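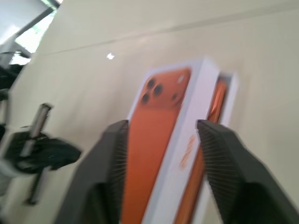 Orange phone on the lid, three lenses, white box. Keep reading before you keep yours.

Okay, thread about phone boxes, because I said I'd do one the last time somebody told me I was throwing away money.

The claim goes like this. Never toss the box your phone came in. It adds value, it proves the phone is yours, it protects the phone if you ship it. I've heard this for as long as I've owned phones and I have the closet shelf to show for it.

Let's start with value. I went through 57 sold listings on Fuvider for the same model, same storage, all marked "good." Some had the box, some didn't. The ones with the box sold for 5 dollars more on average. Five!

And I don't even trust the five. People who keep the box tend to be the same people who keep a case on the phone from day one. Maybe the buyers were paying for fewer scratches. I can't separate the two and neither can the guy in the comments who swears it's worth a hundred.

Cimau, the trade-in place, doesn't ask about the box at all. I clicked through the whole form twice looking for it. Screen, battery, buttons, does it turn on, is it locked. Then a price. If the box mattered to the people who buy phones all day long, I think there'd be a question.

Next one, "it protects the phone in the mail." Does it? A retail box is built to look nice on a shelf and hold a phone still in a tray. You still have to put it inside a real shipping box with padding on all sides. At that point a sock would do most of the work.

Also, mailing a phone inside a box with a giant picture of a phone on it. If the outer carton rips, you've labeled the contents for everyone. I'd take the sock.

Proof of ownership is the one I take half seriously. The label on a phone box usually has the serial number and the IMEI, and if the phone gets stolen you will want those.

But you can take a picture of the label. Or write the numbers down. Or find them in your account later. A box proves you have a box. The receipt is what ties the phone to your name, and the receipt is a piece of email.

Somebody's going to say collectors. Sure. Sealed boxes of very old phones sell for silly prices. Yours is open, and they made millions of them.

Now the part that gets me, which is the picture on the front. Why does the box need a huge photo of the back of the phone? You already bought it. You're going to put a case over that color within the hour.

I do think the picture is why we keep them, though. Plain brown cardboard goes straight in the bin. Put a nice burnt orange phone on a white box and suddenly it's a keepsake. I've done it. I've moved apartments with empty boxes in the good suitcase.

A post on the Drerkham board in December had a man selling empty phone boxes as a lot. Only the boxes. He was asking 56 dollars. It was still up in spring, price unchanged, and he'd replied to one offer with "I know what I have."

I will admit there's a bad reason to want an empty box, and it's making a fake or a stolen phone look legit. So if you're buying used and the seller leans hard on "comes with original box," check that the number on the label matches the number in the phone's settings. If they won't let you look, walk.

What I do now — label photo, receipt saved in a folder, box kept until the return window closes. Then it goes in paper recycling. Take the plastic bits out first if there are any.

Exception, gifts. If you're handing a used phone to your mom or a kid, the box is nice. It feels like a present. I'm not made of stone.

Somebody already asked about laptop boxes. Those are bigger and I have stronger feelings. Separate thread.

Edit to add, since three of you sent me the same Escobar article saying boxes add "up to" 236 dollars. "Up to" is carrying that whole sentence. Show me the listings and I'll read every one of them.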